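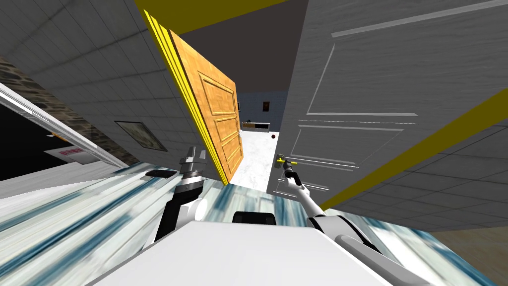

The door that ate my afternoon

Reading time: 2 min

Doors! I could talk about them all day. I've been teaching a two-armed robot to open them in simulation, and the batch I ran this week failed in such a strange way that I have to write it down while it's fresh.

The task is called Mernport in my notes (all my tasks get made-up town names, don't ask). The robot comes up to a doorway with a pair of doors, takes hold of the lever and gets itself through to the far room. I let it run for 200 episodes and went to make lunch. When I came back, 34 of them had ended with the safety stop, and every one of those had stopped with the right gripper at the handle.

My first guess was the grasp. It's always the grasp! I replayed a bunch of the bad runs slowly and the fingers were landing where I wanted them. Then I plotted the wrist force and there it was, a huge spike as soon as the base started to roll. The arm thought it was holding a lever on a door that swings. The base controller thought the arm was free. So the base drove, the gripper stayed shut, and the wrist took all of it.

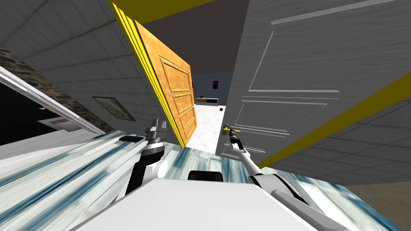 On real hardware that's a bent finger at best, or a handle torn off somebody's door. In sim you get a red line in a log file, and I love sim for exactly this reason.

What really got me was why the stop came so late. My force limit lives in a little package I call Hama, and Hama averages the reading over a window. I had made that window longer back in February to get rid of some noise and then completely forgot (there's a comment in the code, in my own words, saying "put this back"). By the time the average crossed the limit, the real force was way past it.

Audrey-Anne Lachance spotted the other half when I sent her the plots. The release command was waiting for the base to report that it had stopped, and the base was waiting for the release. Two processes being very polite to each other while the wrist gets yanked! She had the same thing happen on Baduris, her drawer task, and fixed it by letting the gripper open no matter what the base is doing. I've copied her fix and put the short window back.

I also want to look at contact up close before I trust the new limit, so the wrist views are getting saved on every run now.

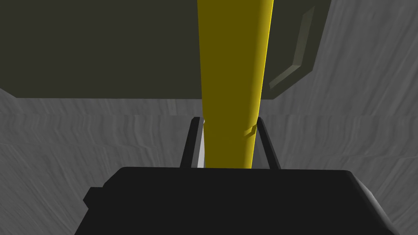 Yellow cylinder between the gripper fingers, up close.

The next batch is going tonight. If the spikes are still there I'll post the plots, ugly axes and all, and if you've tuned a force window for door work I'd love to hear what length you ended up with.

2 comments
2 shares

Recent posts
Garba, my first try at a shelf task
Why I log everything twice
Marble floors and wheel slip in sim
Cleaning up the Hama config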